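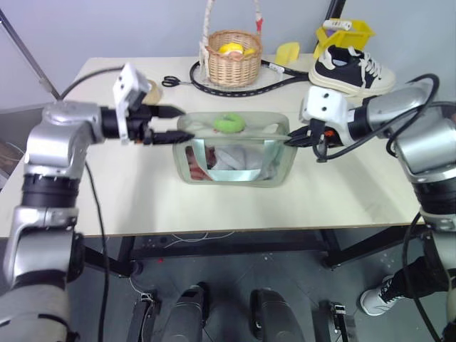 Keeping the cords on a worktable under control is one of those jobs I put off for years, and then finished in a single February afternoon with a cup of coffee going cold beside me. The trouble is nearly always the same: one cord wanders across the back of the table, and another hangs straight down past the edge toward the floor, like the two black cables on the white table at the top of this page. The hanging one is what I'd like you to tackle first, as that's the one your knee will find.

## What you'll need

- Hook-and-loop strap (I buy the long roll and cut it myself)
- 3 stick-on cord clips
- A cloth and a little rubbing alcohol
- Masking tape and a pen

## Getting it done

1. Unplug everything. Yes, everything, even the lamp! Label both ends of each cord with a bit of masking tape before you move it.
2. Wipe the underside of the table along the back and let it dry well. I skipped this at my old place in Duvham and came home to find every clip on the rug.
3. Press the clips on, spacing them evenly, and hold each one for a slow count. Then go away and leave them overnight.
4. Lay the cords in loosely. Anything that moves while you work (a lamp on a swing arm, say) needs a generous loop near the moving end, so swing it as far as it goes both ways before you settle on the slack.
5. Bring the hanging cord back underneath to the nearest table leg, and strap it in three spots on its way down.
6. Gather the extra length into a wide, easy loop. Please don't fold it up tight and cinch it.

My table is 142 centimeters long, and a small roll of strap did the whole thing with plenty left over for the kitchen.

## If a clip lets go

Peel off the old sticky pad, clean the spot again and use a fresh one. On rough, unfinished undersides I've given up on sticky pads and gone over to little screw-in clips from the hardware store in Praston (check that your screws are shorter than the tabletop is thick).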